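About Us

Hi, I'm Radomir Grgić, and if you've ever bought a bar of our soap at the Peltunport Saturday market, you've probably met me already. I'm the tall one who talks too much about olive oil.

Wisulero started in my aunt's laundry room. She'd been making plain white soap the old way for as long as I can remember, big slabs of it cut with a bread knife, and I thought everybody's house smelled like that. When I moved out I bought a bottle of something green from the supermarket and my hands cracked up within a week. So I called her, wrote the recipe on the back of an electric bill, and ruined my first 5 batches (one of them never set, and I poured it into a bucket and pretended it was liquid soap).

Spyros Ristić came along the next May. He had a van, which I didn't, and he could do spreadsheets, which I really couldn't. He also has a much better nose than me. The lavender and black pepper bar is his, and so is the fig one, and I'll admit I told him both were terrible ideas!

We rent the ground floor of the old Perić bakery on Dallmont Street. The bread racks were still in there when we got the keys, and they turned out to be perfect for curing. Every bar sits for at least 18 days before we'll even think about wrapping it, and the heavy olive oil ones stay a lot longer than that.
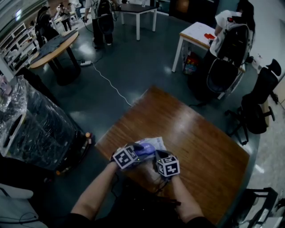
Peltunport, 17th October

I'm updating this page on a Thursday night with the last pour of the week setting next door, so here's where we are. We've made 3,194 bars so far this year. Spyros keeps the tally on the inside of the pantry door and he gets very cross if you lean on it. The fig bar is back until it runs out, and the winter one (orange peel and clove) goes on the racks on Monday.

We still do everything in small pots. People ask if we'd like to get bigger, and sure, a little, but a hotel once wanted 1,000 tiny bars with their logo on them and we both lay awake over it for days before saying no. I'd still like to have a second sink, though.

If you want to come by, the front door is open most afternoons and the bell works if you push it hard. Bring back your old tins and we'll refill them with shaving soap for half price. For wedding orders please write to Spyros, not me, as I'll say yes to anything and he's the one with the calendar.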